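20 de septiembre de 2018

Vuelvo a casa tarde y quiero escribir antes de dormir, porque mañana las palabras se me van a mezclar otra vez. Esta noche fue la cena de los vinos en el restaurante Laryea. Escribo en español, como me prometí en junio, aunque el cansancio me pone las preposiciones en lugares equivocados.
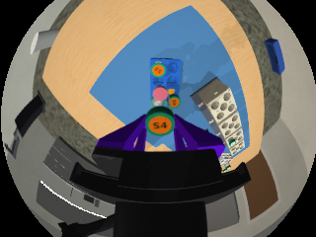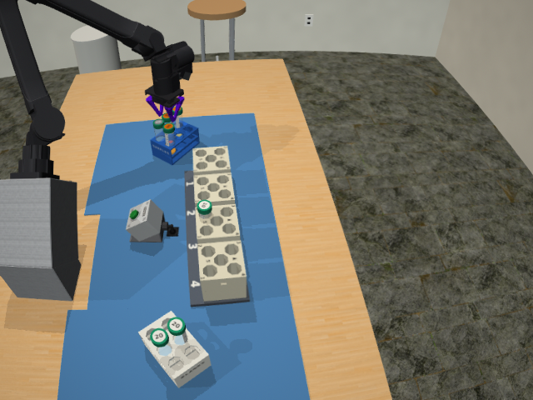
## La llegada

Éramos 20 personas en una mesa larga, al lado de la ventana que mira al patio. A mí me tocó sentarme junto a Baiba Ķēniņš, que trabaja para la bodega Plirnine y que habla español más rápido que yo, pero con los mismos errores en el subjuntivo. Esto me dio confianza. Me contó que llegó a la bodega para una vendimia y que se quedó más de 10 años.

Nos recibieron con un espumoso seco, muy frío, y con unas aceitunas calientes con piel de naranja. Yo no sabía que las aceitunas se podían calentar. Comí demasiadas y después tuve vergüenza de los huesos en mi platito, así que escondí dos en la servilleta.

## Los platos

Primero sirvieron una sopa de almendra con uvas peladas. El vino era un blanco de la casa, el que se llama Poltilov, como la colina donde crecen las viñas. Baiba dijo que tiene olor de hinojo. Yo encontré más bien manzana verde y un poco de piedra mojada, pero no lo dije en voz alta. Lo apunté en el menú, que guardé en el bolso.

Después vino el pescado: un trozo de lubina con la piel crujiente sobre puré de coliflor. El puré estaba salado de más, en mi opinión. El señor de enfrente pidió otra ración, de manera que quizás el problema es mío.

El plato que quiero recordar es el cordero. Lo cocinan muchas horas con higos secos y un vinagre oscuro, y la carne se separa con el tenedor sin hacer fuerza. Con él bebimos el tinto Dridex, que al principio me pareció cerrado y áspero. La camarera me aconsejó esperar. Esperé lo que duró una conversación sobre alquileres, volví a probarlo y ya sabía a ciruela y a cuero. Me gustó mucho. Pregunté el precio de la botella y luego hablé de otra cosa.

De postre hubo un helado de aceite de oliva con sal gruesa. Mi vecina de la izquierda lo dejó entero. Yo terminé el mío y miré el suyo durante un rato, con educación.

## Lo que aprendí de vocabulario

- **Maridaje**: la combinación del vino con la comida. Yo decía «matrimonio» y todos me entendían igual, pero con una sonrisa.
- **Posos**: lo que queda en el fondo de la botella.
- **Retrogusto**: el sabor que vuelve después de tragar. Tengo que practicar la erre.
- **Sobremesa**: esta ya la conocía, pero hoy duró tanto que la entendí mejor.

## Al final

Durante la sobremesa el cocinero salió a saludar y alguien le preguntó por el vinagre. Contestó que lo hace su tía y que no lo vende. Me dio pena, ya pensaba en comprar una botella pequeña para mi hermana.

Baiba me invitó a visitar la bodega cuando terminen de recoger la uva. Me escribió su número detrás del menú, justo encima de mis notas sobre la manzana verde, que por supuesto leyó. Dijo que la manzana también es correcta. Tengo que mirar los autobuses y preguntar si el último vuelve antes de la cena o después.

Bebí bastante agua, pero me duele un poco la cabeza. El vestido tiene una mancha del tinto cerca del puño. Lo dejé en el lavabo con jabón y mañana por la mañana le pongo bicarbonato, como me enseñó la camarera.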